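Heat and Outdoor Work Inspection Checklist - Nogueira Yard and Loading Apron
Period covered: September
Inspector: Kerstin Engebretsen
Site operator: Brillau
Labor contractor: Trodeler

Scoring: OK, Partly, No, Not seen. "Not seen" means I was told it exists and was shown nothing. Please don't convert those to OK when this gets typed up for the Brirnier office, as happened with the last one.

1. Midday stop on outdoor work
1.1 Stop times posted at the gate - OK
1.2 Stop times posted where crews eat - No
1.3 Crews off the apron during the stop - Partly
Comment: The sign-out sheet shows every crew inside by noon. The handwriting for all the crews is the same and so is the pen. I walked the fence line at 12:40 and found 3 men restacking pallets behind the wash bay. Their foreman said they had volunteered. None of them seemed to know that was the word for it. I have asked for the gate badge records, which should settle it one way or the other.

1.4 Early start offered to make up hours - Not seen
Comment: Trodeler says yes. The payroll summary I was given starts every shift at the same time it did in spring.

2. Water
2.1 Drinking water within a short walk of each work area - Partly
2.2 Water cool at point of use - No
2.3 Cups or bottles supplied - OK
Comment: There are 2 coolers for the whole apron. The one by the scale house was full and in the shade. The other was in direct sun with its lid propped open, and the water in it was warm enough to wash dishes. The refill log had already been initialed through the end of the shift when I got there in the morning. I took a copy.

3. Shade and rest
3.1 Shaded area big enough for one full crew - Partly
3.2 Seating - OK
3.3 Fan or other air movement - No
Comment: The shade structure is rated for 10 people according to the tag. With the tool cage parked under it, I doubt it holds half that. Management says the cage is there temporarily. There was grass growing through the wheels.
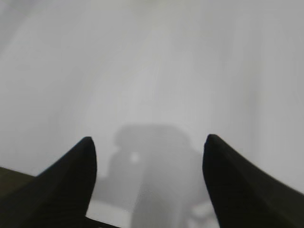
Two black gripper fingers, open.

4. Training and first aid
4.1 Supervisors can name the early signs of heat illness - Partly
4.2 Workers trained in a language they read - Not seen
4.3 New hires given a lighter first week - No
4.4 Emergency number and site address posted - OK
Comment: One supervisor gave a good, full answer and clearly cared about it. The other read to me from the back of his badge and lost his place. Training sign-in sheets are "at the other office." They were there last year too. For 4.3, two loaders who started that week were on full loads from the first morning, and both told me so without being asked.

5. Records
5.1 Heat complaints logged - Partly
5.2 Temperature readings taken on site - No
5.3 Compliance figure backed up by records - No
Comment: The banner by the entrance says 300 days without a heat incident. I asked what counts as an incident and got two different answers from two managers. A man sent home dizzy in the summer isn't in the log at all. He was put down as personal leave. Until there is a written definition, I would take the banner down. The readings in the binder come from a weather app set to the nearest town, and the apron is blacktop.

Action items
- Brillau: badge records for the midday stop, unedited, for the whole month.
- Brillau: move the tool cage out of the shade structure. Move the second cooler while you have people there.
- Trodeler: training sheets, originals. Written plan for new hires' first week.
- Both: agree on what an incident is and put it in writing.

Return visit will be unannounced. I mention it only because the last "unannounced" visit was met at the gate with cold drinks and a fruit plate.

K. Engebretsen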